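**Evness student team will show two-arm robot project at Uvidthorpe open day**

UVIDTHORPE – The student robotics club of Evness College will present its year project, named Binura, at the open day in January. The project is made by 11 students, and its subject is a task known to every office: to take staples from a tray and load them into a small stapler with two robot arms.

The club started the work in the autumn term. Until now the students have recorded 528 attempts, and each attempt was checked and marked by a second student. The work is led by Renu Kanaujia, teacher of electronics at the college.

"A stapler is a small object and it does not stay in its place when you push it," said Ms. Kanaujia. "One arm must hold and the other arm must work. For our students this is a very good lesson in patience, and also in geometry."
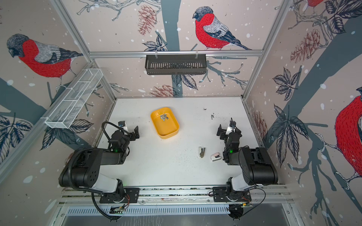
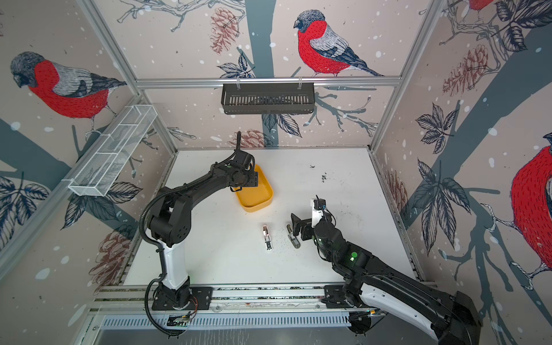
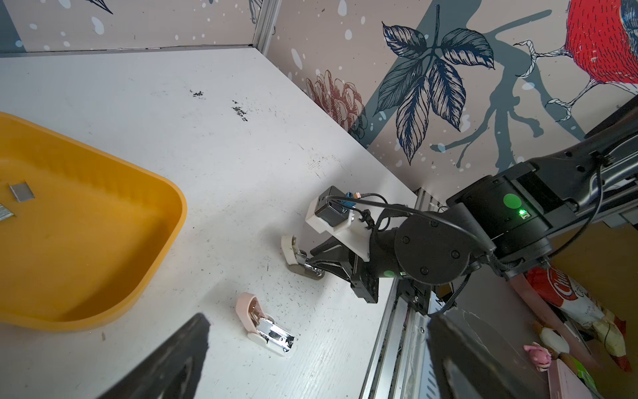
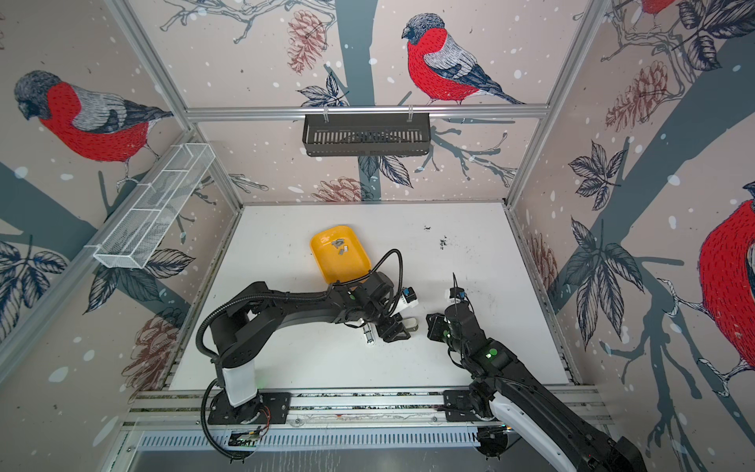
*The Binura work table with its yellow tray and bullfinch walls. Photos: Evness College Robotics Club.*

The open day takes place on Saturday, and the club room is open to visitors from 10 a.m. Students will explain how they write the control program and how they decide if an attempt is counted as good. Visitors older than 11 can try to guide the arms by themselves, with help from a club member. Entrance is free, but places for this part are limited to 48 and must be booked at the college office.

After the open day the team will prepare for the Siriwan Cup, a regional competition for school and college clubs, where the first prize is 900 dollars for new equipment.

**Contact for press:** Maureen Marsden, Communications Office, Evness College, Uvidthorpe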